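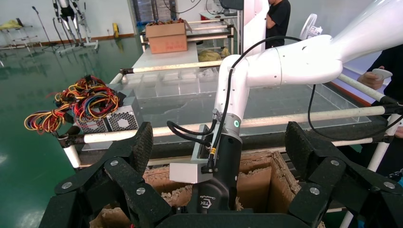 Subject: Re: Lullari's fall play - extra performances?

July 2023

On the list, the Grornetti box office wrote:
> Good news, the Lullari company has agreed to add 2 matinees to
> the run in August. With 244 seats in the house we expect to sell
> out all 8 performances. Members can book 3 days early. Please
> spread the word!

I'd hold off on spreading the word. Sell out on what evidence? The last new play at the Grornetti had the balcony closed by the second week, and that one had decent reviews behind it. This one has a poster and a paragraph that calls it "daring."

I also read the Novik translation over the weekend. The first act is fine. The second is one long dinner conversation, and if the cuts are the same ones the Śliwiński studio used, the sister's speech is gone and the ending makes no sense. Does anyone know which text they're playing?

And the early booking - is that at the member price or full price? Last season it was full price plus a fee, and we only found out at checkout.

I'll probably go anyway, on a weeknight. But I'm not buying for the matinees until somebody has seen it.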